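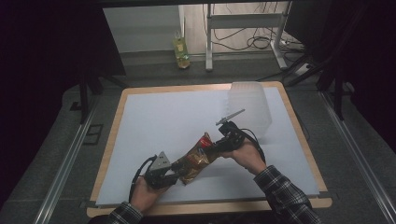 Home Talks Notes Archive Contact

Speaker notes: Crinkly plastic and the household bin

Tuva Haugland
35 minutes, plus questions

Opening

Thank the hosts. Say that the slides will go up on the Kurkgate site with these notes, so people can stop taking pictures of the screen.

Ask for hands: who puts chip bags in the recycling? Who puts them in the trash? Who has an argument about it at home? Leave the hands up a moment on the last one. It usually gets a laugh and it wakes up the back rows.

Say what the talk covers. Bags, wrappers and pouches. Bottles and tubs get mentioned only where they help explain something. I won't be talking about compostable plastics, which need their own evening. Beat Ruchti gave a good talk on those and his notes are in the archive.

What a wrapper is made of

Most people think of a snack bag as foil. In most cases it is plastic film with a very thin coat of aluminum on it. The coat keeps out light and air, and it gives the shine. Usually there are two or more layers of film, bonded together, with the printing trapped between them so it doesn't rub off on your fingers.

Do the scrunch test live. Crush a piece of kitchen foil and put it on the lectern. It stays crushed. Crush a chip bag and put it next to it. It opens back up. Wait for it, because it takes a few seconds and people in the back need to see it move. Bring a spare bag.

Point to make: the test only tells you foil from film. It doesn't tell you that your town will take either one.

Why there is so much of it

Be fair here. A bag weighs very little, packs flat before it is filled, and keeps food crisp for months. A glass jar doing the same job would take far more material and a heavier truck. I used to skip this part and I got letters, most of them polite.

Food waste comes up here too. If the chips go stale on the way to the store, everything that went into growing and frying the potatoes is lost along with them. The wrapper is a small part of that.

The Wullham count

Main example, allow ten minutes.

Six households on one street in Wullham kept every piece of flexible packaging for the whole of January. Rinsed if it needed it, shaken out if it didn't. Boglárka Szekeres set up the count and did most of the sorting on her garage floor.

Total: 1,314 pieces. Of those, 461 were snack and candy wrappers. The rest was bread bags, frozen vegetable bags, mailers, pet food pouches, produce bags, the sleeves that come around magazines, and a lot of small torn corners that were counted as one piece each.

Pause on the corners. When you tear the top off a bar and drop it separately, you have made two items out of one. Small pieces are the ones most likely to fall through the screens at a sorting plant. Easy thing to change at home – leave the strip attached.

Say clearly that six households is a street and doesn't stand for a town. One of them had three teenagers. One was a retired couple who bake their own bread. I'm using the count to give a sense of the mix and I wouldn't use it to plan a truck route.

If someone asks about weight: the whole month fit in four garden sacks and Boglárka could carry two at a time.

What happens at the plant

Sorting lines were mostly built for things that hold their shape. Film is flat and light. It rides along with paper, and it wraps around the shafts of the rotating screens until someone has to stop the line and cut it off with a knife. Bendik Tangen worked a season at a plant and told me the cutting was done twice a shift. Use his line if there is time: "You go in with a box cutter and you come out with a bread bag scarf."

Optical sorters can pick out some plastics by how they reflect light. A metallized layer can confuse the reading. So can dark ink.

Then the layers. Plain bread bags are often one kind of plastic and can be melted down together. A bonded wrapper may be two kinds, plus the metal, plus ink and glue. Pulling those apart can be done in a lab. Doing it for a price anyone will pay is harder.

Don't go deep on chemical recycling. Say it exists, say I'm not the right person to judge the figures, move on.

What to do at home

Check the local list first. Town rules differ and the symbol on the pack doesn't override them.

Keep film out of the curbside cart unless the list says yes.

Store drop-off, where there is one, generally wants clean, dry, stretchy film. Bread bags, wrap from paper towels. Shiny crinkly wrappers are generally not wanted there either.

Don't stuff one kind of bag inside another.

Buying a bigger bag and dividing it up works if you really do divide it up. I don't, and I eat the bigger bag.

Questions that come up

"Can I burn it?" No. Not in a stove, not in a fire pit.

"What about the mail-in boxes?" Some are fine, read what they accept before paying. I've used the Torkus one and the box took us five months to fill.

"Why don't the makers switch to one material?" Some are trying. The trouble is matching the shelf life. Jonatan Söderlund knows more about barrier coatings than I do and has said I can pass his address on.

"Paper bags for chips?" Usually lined. Look at the inside.

Equipment

Kitchen foil, two snack bags (one spare), one bread bag, scissors. Clicker batteries. The Barbier room has no table near the screen, so ask for one.

We use cookies to remember your settings. Accept Decline Read more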